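Kultness passes 2000 simulated runs in kitchen set

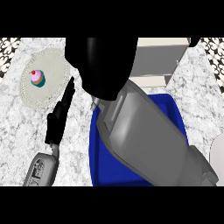

Kultness has put up a new batch of kitchen demos, and the count now stands at 2000 runs, all of them done in simulation. Each one is a person driving two arms by remote while the system records every joint and gripper move. The current job is a food and tray task on a marble counter — one pink-frosted cupcake on a beaded plate, a deep blue tray off to the other side, an arm for each. Sounds easy. The people doing the driving say the small stuff eats the most time, and a run with a bad grasp gets tossed and done over.

Iltetti, which handles the driving, has 16 people on it in two shifts. Each run gets 14 seconds of slack at the end so the arms can settle before the recording stops. Runs that end early are kept but tagged, and wont be used in the first round of training.

Marchal is doing the checking. Its staff replay every run at half speed and mark where the grasp starts and where it lets go. Slow going so far, with a backlog from May still open.

Next up is variety. Eight new counter layouts are due, with different plates, different lighting and the tray moved from place to place. Kultness says earlier models learned one layout to well and fell apart when anything shifted.

Ferna gets first look at the trained model and will try it on real arms in its own lab. No date for that yet. The new layouts go live Friday, and a smaller set for outside groups should follow — terms still being worked out.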